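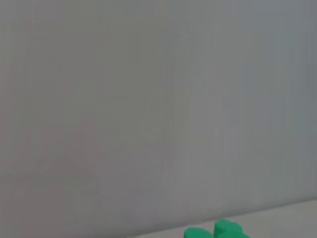

4.2 Slot assignment from wrist and head views

The Skedik planner keeps one list of rack slots and one list of tubes. Both lists are filled from the head camera before the arm moves. The wrist camera is used only in the last part of the approach, when the pose of the cap must be known better than the head view allows. Following the notation of Section 3, a slot is free, taken or unknown, and only free slots are offered to the planner.

During fast motion the wrist view becomes weak. Edges of clear tubes smear into the white table, while the green caps can still be found by colour. For this reason we weight each wrist estimate by the joint speed, and below a fixed weight the estimate is dropped and the last head estimate is kept.

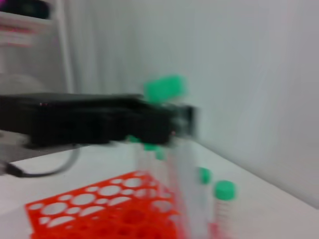
Figure 2. Wrist view with motion blur; capped tubes and part of the rack.

The training set for the cap detector holds 474 labelled views. Labels were drawn by Yoshinori Nomura and checked by Imogen Greenwood, and 19 views with unclear cap borders were given back for a second drawing. All labelling was done with the Bolenness tool.

A tube lying on the table needs a different grasp from a standing one. The planner first asks for the long axis of the body and then for the end which carries the cap.

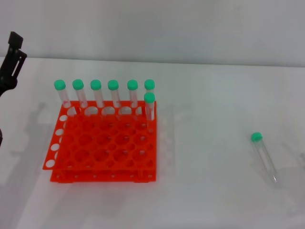
The direction is stored together with the tube, so that the wrist can be turned before the descent and does not need to turn near the rack. If the two ends get similar scores, the tube is marked unknown and the head view is requested again, at most 2 times.

We use cookies to improve your reading experience. Accept all | Manage settings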